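How was your hernia today?

Neusa Fagundes
May 2026

The text message arrived while I was still trying to work out how to sit up. I had been home from the day surgery unit for less than an afternoon, my sister was downstairs looking for the tin opener, and my phone wanted to know how likely I was to recommend the hospital to friends and family. There was a row of faces, from a green one in raptures to a red one in despair. I was to press the face that matched my experience.

I pressed the second greenest. I have been annoyed about it ever since.

What did I mean by it? The nurse who took me down was kind. The tea was bad. The surgeon had spoken to me for as long as it takes to sign a form, and I had no idea at that point whether she had done a good job, a middling job or a poor one. I still couldn't swear to it. Add those up and divide by faces and you get, apparently, a light green smile, which went off somewhere to be added to everyone else's.

I should say that I spent a good part of my working life in the offices of a hospital, though not that one, and that for a while I was one of the people who received the smiles. So I can tell you where they went. They went into a slide. The slide had a line on it, and when the line went up we were told well done, and when it went down we were asked what we planned to do about it. I sat through years of those meetings and I can't recall one where anybody asked what the line was a line of.

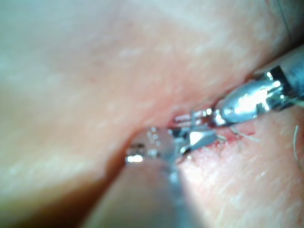

Asking people what they think of their care is a decent thing to want to do. I remember when hardly anyone asked, and I wouldn't go back. My mother was treated for most of her life by men who addressed their remarks to my father. If she had been handed a form with faces on it she might have enjoyed herself very much. But a good wish can be turned into a bad habit, and I think we passed that point some time ago.

Start with what a patient can judge. I can tell you whether I was spoken to politely, whether I was cold, whether anyone explained the tablets, whether I lay on a trolley in a corridor next to a humming drinks machine. All of that matters and all of it should be asked about in plain words. What I can't tell you is whether the stitching was any good. I was asleep. Most of what counts in an operation goes on in a space I will never look into, done by people who are paid to be good at things I couldn't name. If it was done badly I may find out in a month or in ten years, and I may well put it down to my own back garden.

The trouble is that the survey doesn't keep the two apart. It asks about "your experience of our service", or "your care overall", and lets the polite receptionist stand in for the rest. A warm, slapdash clinic will beat a brusque, careful one every time. I have known both sorts. I know which I'd want to be asleep in, and I know which would have had its name read out at the staff awards.

Malte Ostermann, who had the desk opposite mine and ended up in charge of what was called "insight", used to argue with me about this over lunch. His view was that rude places are usually careless places too, so the smiles tell you something even if they don't tell you everything. He may have been right in general. He never had an answer for the ward we both knew, the one with the fierce sister, where people complained about the tone and went home well.

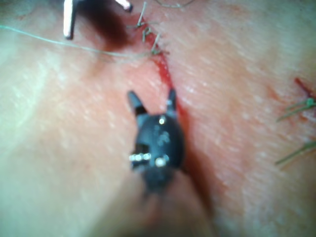

Then there is the matter of who answers. The unit where I had my operation has a poster by the lifts saying that 104 patients gave their views in August, and that nearly all of them were pleased. Fine, but 104 out of how many? The poster doesn't say. I wrote and asked, and got a nice letter back from a Mr Pacheco (Ezequiel, he signed himself, which I thought friendly) explaining that texts had gone to everybody with a mobile number on file. How many that was, he didn't have to hand. He would look into it. I expect he still is.

I can make a fair guess at who isn't in the 104. The man in the next bay had no mobile and told us so at some length. A woman across from me spoke very little English and was relying on a granddaughter. People who did badly and were taken back in had other things on their minds. People who died don't fill in forms, and their families get a different leaflet. What's left is people like me, at home, bored and slightly light-headed, with a thumb free.

And people like me are grateful. I don't think this gets enough attention. When someone has put you under and brought you round again you feel a sort of love for the whole building. I'd have given the car park a green face. You are also, let's be frank, going to need these people again. The text promises that your answers are anonymous, and it arrives on your own phone, with your first name at the top.

Brusia, where I grew up and where my sister still lives, has a small hospital that made a great thing of its scores a few years back. It had bought a system called Stastodel, sold by a firm called Fivell, which put tablets on poles at every exit. You touched a face on your way out. The local paper ran a story saying that satisfaction had shot up in the first 12 weeks. My sister, who cleans there in the evenings, could have told the paper that children adored those tablets and that the one outside paediatrics was generally sticky. She could also have told them the one by the pharmacy had been moved so it no longer faced the queue. The paper didn't ask her. She doesn't have a pole.

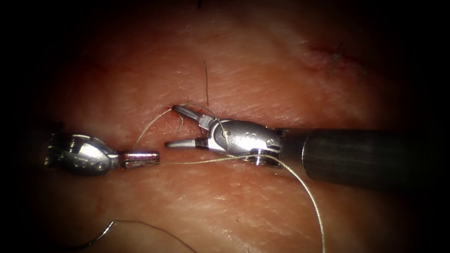

I don't much blame the firms. Fivell sells what it is asked for, and what it's asked for is a number that can be had by the end of the month. The people I blame, myself among them for a time, are the ones who knew how thin the stuff was and carried on treating it as solid. We did it because it was cheap. A proper conversation with a patient takes an hour and somebody trained to have it. A text costs next to nothing, and it has the great advantage that it can't ask you a question back.

I did see it done well once. Dulce Galindo ran the outpatient side at a clinic called Rosales, in the days when I was sent round to see how other places managed. She had no slide. She had a hardback book, and each week she rang 4 people who had been through the clinic a few months earlier, picked by sticking a ruler in the appointments list, and she asked them what had gone wrong. She put it in those words too. I listened to one of the calls. The person said nothing had gone wrong, everyone had been lovely. Dulce waited. Then it came out that he had stopped taking his tablets in the second week because the box said one thing and the nurse had said another, and he hadn't liked to bother anyone.

You don't get that from a face. It wasn't a complaint, so the complaints office would never have seen it. He would have pressed the greenest one going. Dulce wrote it in the book, went and found the nurse, and had the wording on the sheet changed before I'd caught my train.

I came back and told the meeting about it. I was told it didn't scale. Somebody said that four people a week wasn't a sample, which was true, and that you couldn't plot it, also true. Malte, to his credit, asked whether we could at least try it on one ward. It was minuted.

The defenders of the faces have one argument I take seriously, and Hamisi Wanyama put it to me better than anyone. He sits on the patients' panel in our town and has far more patience than I do. Before the surveys, he says, a manager could brush off any unhappy patient as a one-off. Now there's a number, and numbers have to be answered. He has used those scores to get a hearing loop fitted and the blood test queue moved indoors. I believe him, and I'm glad of the hearing loop. But when I pressed him he admitted that what did the trick both times was the written comments, the box at the bottom where people typed that they'd stood in the rain with a drip arm. The score got him into the room. The sentences got the work done. So keep the box, I say, and have a human being read it.

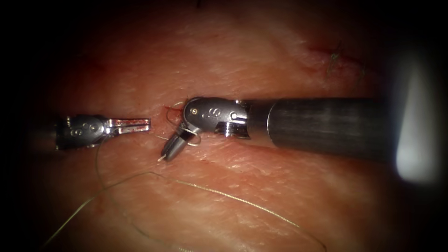
We were proud, in my old office, of having 500 responses in a single quarter. There was cake. I was given the job of going through the comments, and I remember how many of them were the single word "good", or "fine thanks", or a full stop where the box had refused to be left blank. Mixed in among them was one from a woman who wrote that nobody had told her she would be sent home with a drain in, and that she had learned how to empty it from her neighbour, who kept greyhounds. Her score was as high as it could go. On the slide she was a very happy woman.

I've wondered since whether that is what bothers me most. A poor score gets you a phone call, sometimes. A good one closes the file. Someone who is pleased and also badly served disappears completely, and I suspect there are a great many of them, because most of us have no idea what well served would look like.

If I were allowed to change things, I'd stop sending the text on the same day, to begin with. Ask me in three months, when I know whether I can lift the shopping. Ask me what I was told and what I wish I had been told. Print the number of people who didn't answer, on the poster, in the same size type as the number who did. And find the surgeons some other way of being judged, by people who can tell good work from bad and who look at what happened to the patient a year on. I gather much of that information is already gathered. It isn't on the poster by the lifts.

I had a second text last week. It said they had noticed I hadn't yet told them how I found the survey.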